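Why wood looks the way it does
Speaker notes, evening talk, Trivcombe Woodcraft Guild
Heledd Cadwaladr

Slide 1 (title)
Wait for the door. Say hello, thank Jianhua Han for the loan of the planks and for driving them over. Phones off, cookies at the back.
Start with the big ash plank and don't say anything for a few seconds. Then: every line on this is a date. I still get a kick out of that after 23 years at the bench and I hope you will too.

Slide 2: Rings
A tree puts on a new layer under the bark every growing season. Spring wood first, fast and open. Summer wood after it, tighter and usually darker. One pale plus one dark makes a year.
Pass the ash slice around (45 rings, pencil mark every ten). Point out the narrow stretch. Could be drought, could be a bigger neighbor stealing the light. Ask the room for guesses before moving on. Someone always says fire.
Maple is much shyer than ash or oak. The pores are small and spread evenly through the year, so the lines are faint and you have to tilt it to a window.

Slide 3: Three ways to cut the same log
Use the carrot! Cut it across, then down the middle, then off to one side. People get it right away with a carrot, they never get it from my drawing.
End grain = circles.
Cut through the middle = straight stripes.
Cut off to the side = arches and long loops, what people call cathedral grain.
Same carrot, three pictures. The tree grew one pattern and the saw picks which part of it you see. Say this twice.

Slide 4: Figure
Grain is the direction the fibers run. Figure is what your eye makes of it when they wander. I mixed these two up for years and nobody minded, but it helps to have both words.
Curl: fibers go in waves, light bounces off the slopes. Tip the fiddle-back sample under the lamp and let them see the stripes swap places. (Gasp here last time, it's a great sample.)
Bird's-eye: little swirls, mostly in hard maple. There are several theories on the cause and I'm not going to pick one tonight.
Crotch: where the trunk forks. Feathery, gorgeous, a pain to dry.

Slide 5: Knots
A knot is the base of a branch that the trunk grew around. If the branch was alive, the knot is locked in tight. If it was dead, the trunk just wrapped it and the knot may drop out on you.
Look at how the grain parts before a knot and closes up after it, like water going around a rock. That swirl is often the best-looking part of the plank, and I used to saw it off and burn it. Awful.
Tell the Aigner story: the sawmill on the Aigner road put every knotty offcut in a bin by the gate, 3 dollars apiece. I came home with 26 of them and no plan at all. Most of my favorite small boxes came out of that bin.

Slide 6: What this means with a plane in your hand
Read the edge before you touch the face. Fibers rising away from you, plane that way. Think of petting a cat.
Around a knot the direction flips, so go light, sharp iron, come in from both sides. Scraper for the last bit.
Demo if there's time. Use the Jirley scraper, leave the plane in the bag, the folding table wobbles.

Slide 7: Wood moves
Across the grain it swells and shrinks with the weather. Along the grain, hardly at all. Table tops need room to do this! Show the split lid, admit I glued it down all around.
Keep this one short. It's a whole talk by itself and Jianhua is giving it in the fall.

Slide 8: Finishes
Oil wakes up figure, and it also yellows pale woods. If you want maple to stay creamy, try a water-based finish on a scrap first.
Wipe one stripe of oil on the curl sample and walk it along the front row.

Slide 9 (last slide, leave up for questions)

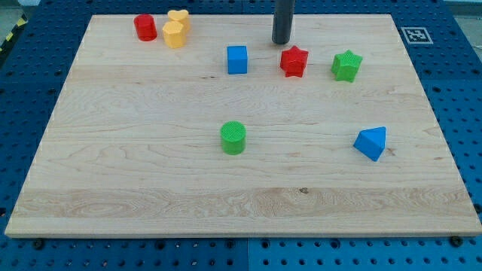 Trivcombe, May

Maple, with the quiet wavy lines up top and the livelier band lower down. Ask them to find the knot. Then ask which way they'd plane that band and let them argue.
Questions until the coffee runs out. Collect the ash slice before anyone leaves. Samples go back in the Skalo crate, curl sample on top, it's still oily.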